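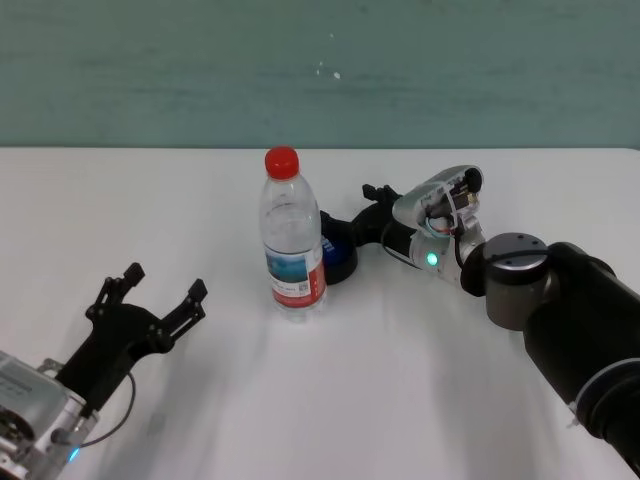

A two-arm setup with a water bottle and a cup on a white table.

Can a robot clear a table or restock a break room yet?

Asked in December by pressroom_meredith

Search questions Ask a new question

I run the front end of a small print shop in Meredith. We have 20 people on the floor over two shifts, and the break room is always full of half-finished water bottles and cups. Somebody has to go in, pour things out, toss the bottles, and put the cups in the dishwasher. It's usually me.

I keep seeing clips of robot arms picking up bottles and cups like the ones in the photo. Is this something a business our size can buy and leave alone, or is it still lab work? I don't need it to be fast. It would have all night. I do need it to not spill on the floor, because the tile by the sink gets slick.

Also wondering if two arms are needed or if one would do. Budget is not huge but the owner is open to it.

2 answers

Answer from binder_clip
Posted Wednesday
4 people found this helpful

Short version: you can buy arms that pick up a bottle. I don't know of one you can leave alone in a break room all night.

I work maintenance at a packaging plant in Bakamside and we have arms on one of our lines. They are very good at the same part in the same place. A table people have been eating at is a different job. Cups get left right up against bottles, and a gripper needs somewhere to put its fingers. If it comes in from the wrong side it pushes the bottle while it's going for the cup. Clear plastic is also hard for a lot of cameras to judge, and a thin bottle with the cap off will squirt if you squeeze it. You can't set one grip force for everything because a full bottle slips where an empty one crushes.

On one arm or two: one can move bottles and cups into a bin. Unscrewing caps and pouring out what's left is where you want the second one, so one holds and the other turns. That's also where things go wrong. Ask any seller to show you caps coming off bottles they didn't bring themselves.

We had a trial of a Hendura unit for table wiping and clearing in the plant cafeteria. It did fine with trays. With mixed stuff it needed a person to come over 4 times in a shift, and at that point the person could have cleared the tables. It went back.

If you do go ahead, get these in writing:

- who comes out when it stops, and how soon
- what happens when it drops something
- whether it needs a guard or a marked-off area around it
- whether it can handle liquid on the joints and wiring (many can't)

For your floor I would spend the money on a bottle filler and a sink strainer. Fewer bottles, less to clear.

Answer from plerneck_user
1 person found this helpful

We use Plerneck for moving boxes and it works good. Never tried it with cups. Maybe call them and ask — they were nice on the phone.

Comments (2) Share (4)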